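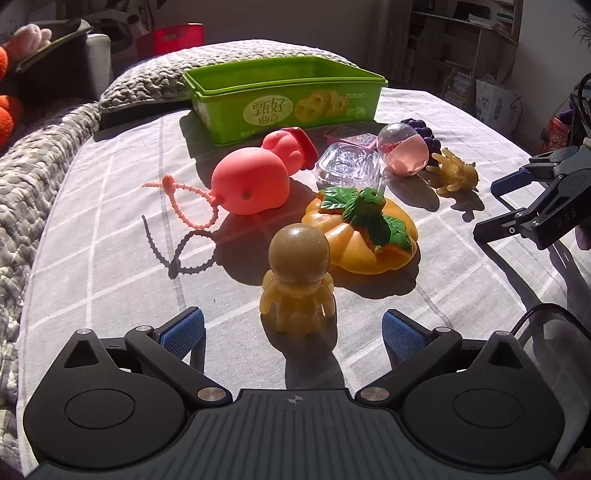 Small squeeze toys, a pumpkin and two octopuses on a gridded tablecloth, green cookie tin at the back.

Cleaning and Storing Small Soft Toys
Filed under: Household, Plastics and Rubber
By Etelka Csonka

Small toys made of soft plastic, rubber and stretch gel pick up lint, skin oil and crumbs faster than hard toys do. They also react with each other in storage. The procedure below covers a mixed lot of up to 100 pieces and uses things found in most kitchens.

What you need
Dishwashing basin
Mild dish soap, unscented if available
Soft toothbrush
Lint-free cloth
Cooling rack or folded towel
Cornstarch
Lidded tins or glass dishes
Parchment paper

Sort before washing
Lay everything out on one table in a single layer. A cloth with a printed grid is useful for small parts, as one type can be kept to each row. Sort by material first and by color second. The groups are:

Stretch gel. Translucent, tacky, usually with thin arms or tentacles. Octopuses and lizards are typical.
Hollow squeeze toys. Flexible wall with a hole somewhere in the body.
Sealed liquid-filled balls.
Foam. Springs back slowly and has no hole.
Hard or semi-hard plastic, such as artificial fruit.

If a toy does not clearly belong to a group, treat it as foam and keep it out of the basin.

Stretch gel
Rinse under lukewarm water with one drop of soap. Do not use a brush. Thin arms tear at the root, so support the head in the palm and let the arms hang. Shake off the water and set the toy head down on parchment paper. Paper towels leave fibers in the surface that are hard to remove.

When dry, a gel toy will be tacky again. This is normal. If it is meant to be handled and not thrown at windows, dust it with a pinch of cornstarch and blow off the excess. Cornstarch dulls clear colors slightly. Rinsing restores them.

Hollow squeeze toys
Water that enters through the hole is the usual cause of black specks inside. Plug the hole with a fingertip or a bit of rolled tape while washing the outside. If water has already gone in, squeeze the toy hard with the hole pointing down, release, and repeat until only air comes out. Then stand it with the hole down overnight.

For toys that are already discolored inside, fill with equal parts white vinegar and warm water, leave for 4 hours, drain and rinse twice. If specks still come out with the rinse water, discard the toy. Do not mix vinegar with bleach in any cleaning step.

Straps and bead loops hold grit between the beads. Work along them with the toothbrush and check the attachment point. A loop that has begun to pull out of its socket should be removed from any toy a young child can reach.

Liquid-filled balls
Wipe with a damp cloth only. Inspect the seam under a strong light and press gently over a white saucer. Any bead of liquid at the seam means the ball goes in the trash, inside a sealed bag. Glue does not hold on a flexible seam. Record the liquid level on a strip of tape if a slow leak is suspected and check again after 7 days.

Foam
Spot-clean with a cloth wrung out nearly dry. Foam that has been soaked stays damp in the core long after the skin feels dry. Ribbed shapes such as pumpkins collect dust in the grooves; a dry toothbrush drawn from the stem outward takes most of it off. Clean stems and leaves separately if they are glued on, and keep water away from the joint.

Artificial grapes and other fruit
Swish the bunch in soapy water, rinse, and hang it by the stem. Clusters dry slowly in the center. Turn them once.

Drying position
Air-dry indoors with space on all sides. Direct sun through glass is acceptable for a few minutes of surface drying, but long exposure bleaches pinks first and makes gel softer. Clear balls and glass dishes should stay out of strong sun, where they can concentrate light on the tablecloth. Do not use a hair dryer on gel.

Storage
Soft plastics contain oils that move into neighboring plastics. The result is a sticky patch, a color stain or a dent that does not come out. Separate by material and line each container.

Cookie tins are well suited to this. A rectangular tin stacks, keeps light out and closes tightly enough against dust. Wash out the butter residue with hot soapy water and dry the tin with the lid off for a full day, or the rolled edge will rust. Line with parchment and place another sheet between layers. Avoid newspaper, as the ink transfers.

Glass does not react with gel. A square glass dish holds the tackiest pieces and can be washed afterward. Do not store gel directly in polystyrene boxes, which it can soften and cloud.

Arrange tentacles flat and fully spread. Arms folded in storage keep the fold.

Label the outside of the lid with the material, not the toy names. Tape on painted tins should be removable painter's tape.

Intervals
Gel and squeeze toys in daily use: weekly rinse.
Foam: monthly dry brushing.
Stored toys: open the containers every March, replace the parchment and remove anything that has turned sticky.

Reader notes
Ridwan Setiawan writes that gel stuck to a painted tin comes off after an hour in the refrigerator. Peel slowly from one edge.
Shoshana Park uses a muffin pan for sorting. It works for pieces under two inches. Line each cup if gel is included.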